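Snack Table Opens for Evening Visitors at Kellolis

The Kellolis reading room has started a small snack table for people who come after work. It opened on Tuesday at 5 p.m., and 53 visitors signed the guest book on the first evening.

Ebere Ugwu, who organizes the evening hours, said that many readers arrive hungry and go home too early. Now they can take candy or a packet of snacks without paying. The green tray is for snack bags, and wrapped sweets are put beside it on the table.

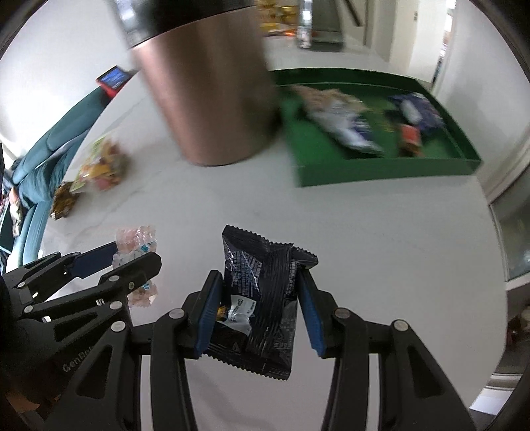
Guests are asked to put empty packets in the trash can and to keep food away from the books. Zainab Olaniyan will fill the tray again two times a week during November. People who want to bring snacks can leave them at the front desk before 4 p.m., in closed packets only.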